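How to Budget for Your First Home-Robot Simulation Setup

I love this part of a project. You have a robot in mind, you have a list of chores you'd like it to learn, and you have a blank spreadsheet. Before any hardware quote goes into that spreadsheet, I want you to price the simulation side properly, and I promise it's more fun than it sounds!

We went through this at Henard when we planned our household mobile manipulation project, code-named Somano. Our first draft put nearly everything into the robot and left simulation as a single line reading "software, misc." Please don't do that. A good set of simulated rooms will tell you what arm you need, what reach you need, and how much computing you'll really be paying for.

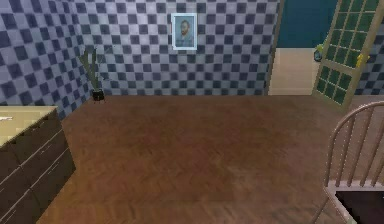
Reading time: 6 minutes

Step 1. Write down the rooms before you write down the robot

Start with the places the robot has to work. For each room, note the furniture, the doors and the open floor between them. A room with a dresser on one side, a chair on the other and a wide stretch of bare wood floor in the middle is a gentle place to begin driving. Add a door with a lever handle and you've added a question to your budget: does the robot need to open it, or can you plan on doors being left open? Opening doors is a separate skill, so give it its own line.

Don't pay for pretty rooms yet. Plain walls or busy checkered ones, both are worth having, and a bold pattern is a nice cheap way to find out whether your vision model gets thrown off by wallpaper. Slightly soft textures are fine at this stage too. Spend on variety first.

Step 2. Price the scenes

You have three choices: use free scenes, buy a pack, or have scenes made to order. We mixed the first two. Our target was 8 room layouts, and we kept 2 of them locked away for testing so we'd have a fair check at the end. Ask every seller these questions before you pay:

Do the doors and drawers move, or are they just for looks?
Can you swap wall and floor materials yourself?
Does the license cover commercial training?
Are the collision shapes included?

That last one bit us. We bought a lovely furniture pack and then spent most of July building collision shapes by hand. Put in a line for cleanup hours, and make it bigger than feels right.

Step 3. Price the computing

Cameras cost you more than physics does. Every extra camera view gets rendered at every step, so decide on image size early and keep it small until you have a reason to go up. Our short pilot on a rented machine we named Boven used 546 GPU hours, and that one number made the rest of the budget easy. We set aside $3,000 for rented time in the first phase and held off on buying a workstation.

Do the same! Run a small pilot, write down the hours, multiply by the number of tasks on your list, then add room for the runs you'll have to repeat. You will repeat some.

Step 4. Use tabletop tasks to choose the arm

Now bring in your robot model and park it at a table. We use a dining table with chairs set around it, a large container in the middle with two long thin sticks crossed over the top, and a small cup behind it. It's a wonderful layout for shopping decisions. Can the arm get over the near edge and still reach the cup? Will the gripper open wide enough for a bulky container and still close on something as thin as a stick? Do the chairs leave the base enough room to pull up?

Try each arm you're considering in the same spot, with the same objects, and save the results side by side. We compared 6 arms this way and dropped the most expensive one from the list, a very happy afternoon. If you plan to use fiducial markers on the gripper for calibration, model those as well — they take up space, and they need to stay in view of a camera.

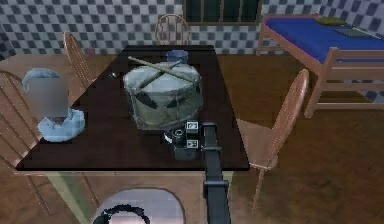

Step 5. Put it all in one sheet

Use one row per item and four columns: what it is, one-time cost, monthly cost, and which task needs it. The last column does the heavy lifting. If a row has no task beside it, move it to a "later" tab.

Our rows were scenes, object models, cleanup hours, rented GPU time, storage, the arm, the gripper, the mobile base, spare parts and shipping. Storage surprised us, so check how much your camera recordings take up during the pilot and price a full year of keeping them.

Step 6. Set your buying points

Tie each purchase to a result in simulation. Ours were simple: no arm until the reach tests were finished, no mobile base until it could get between the furniture in the two test rooms. Write yours at the top of the sheet, share it with whoever signs off on spending, and go start that pilot!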